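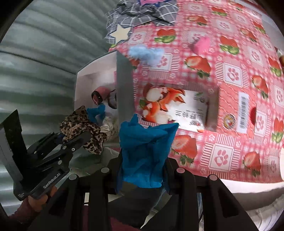
Print this page | E-mail this page
Reading time: 8 minutes
Search handouts Go

Unit 4: Can a machine do the chores yet?

Short answer: some of them, slowly, if you don't move the furniture. The long answer is the rest of the unit.

Start with cloth. A coffee mug has one shape and keeps it. A cloth has a new shape every time you pick it up, and the corner you wanted is usually underneath. People handle this by feel and think about dinner meanwhile. A program has to decide which bit of blue is the cloth it is holding and which bit is some other blue thing. Patterned fabric on a patterned tablecloth is worse. Strawberries are not a helpful background.

Now the part most of you skipped in the reading. Many of the better results come from people working with hand-held grippers, two at a time, so that the recorded motions are already the motions a gripper can make. The labor-saving device begins, in other words, with a good deal of labor.

Our running case is the Nustness trial in Dumedstead. One sorting task, 242 attempts, 74 finished without help. The training set was 3,000 recordings. Before you sneer, work out:

a) the success rate, as a percentage
b) what "finished" ought to mean — in the box, or in the box and folded?
c) what the rate would be if a dropped item counted as a failure (you can't, from these numbers, and you should say why)

The Peng handout claims two arms are always better than one. Two arms can stretch a cloth flat. They can also play tug-of-war with it, and a controller that treats them as strangers will let them.

Shop-floor work is easier to score. Parts arrive in trays and stay the same size. Nobody has ever found a sock inside a bearing.

For lab: the machines run Fedora. Do not update them the night before. Bring one towel and one shirt you don't love. Written answers by noon, on paper, folded by hand.

Search handouts Go
Print this page | E-mail this page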